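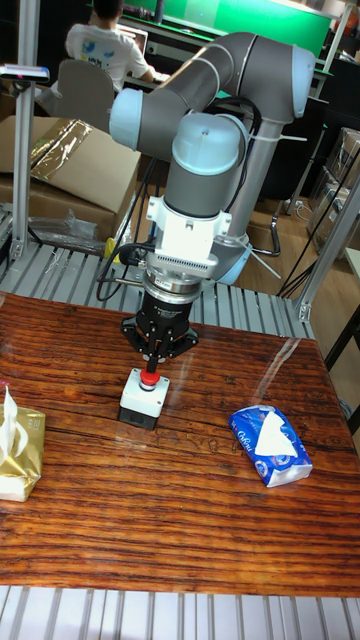 Button bench, Flutside shared shop, 14/02/2025

Well, I finally got a proper stretch of time on the button press, and I want to write it all down tonight while it's still fresh, because last time I left it over the weekend and then couldn't read my own scribbles (Obed will remember, he was the one who had to guess what "shim it like the other" meant).

The job for the day was to get the probe coming straight down on the red button and to teach that point properly. I've been using the gripper fingers to carry the probe, with the tip pointing down between them, and I'm pleased with how that sits. My first few tries came in at a slant and skated off the dome of the button, so I went back, squared up the wrist, and saved the pose again under the name "press_6". Please use that one and leave the older ones alone until I've cleaned out the list!

Things I changed, more or less in the order I did them:

Slowed the last bit of the approach way down. It feels silly to watch, but the button box isn't fastened to anything and I'd sooner wait than chase it across the table.

Moved the hover point higher. Evdokia asked for this last week so that she can swap things on the table without stopping the program, and she was right, it's much more comfortable.

Put a short dwell at the bottom of the press. I started with 3 tenths of a second and haven't found a reason to touch it.

Redid the cable ties up near the elbow so there's slack at the wrist. There's still a loop hanging down beside the tool that I'd like to tidy, and I would love a second pair of hands for that.

The press counter on my laptop read 2,344 when I shut it off, though that includes all the runs since we set it up, and a good many of those were me poking the button with my finger to see if the input was alive. I've made a note to zero it before we do anything we want to talk about.

Next up was the other arm, the black one with the two-finger gripper. Styliani would like it to pick up the soft tissue packs and set them down again beside the button, and I do think soft things are a good test, they're so much less forgiving than the blocks we practiced with. I've only worked on its waiting position so far, jaws open over the back part of the table, near the gold pack. 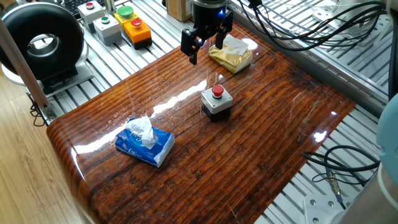
Black arm with jaws open, button box and both tissue packs on the table.

The glare off that tabletop is going to be a nuisance if Sotiris wants to try his color matching. It's a lovely shiny surface and I'm fond of it, but the bright streaks come right across the part we care about. He says he has a matte cloth at home, left over from the Javar project, and I told him to bring it along and we'd see.

Left for next time: mark where the button box goes (tape will do), try the press with the box turned a little, find Ebenezer's 7 mm wrench, and ask him whether the stop on the side panel cuts both arms or only the one. I should know that by now and I don't, so please keep the speed low until he's answered.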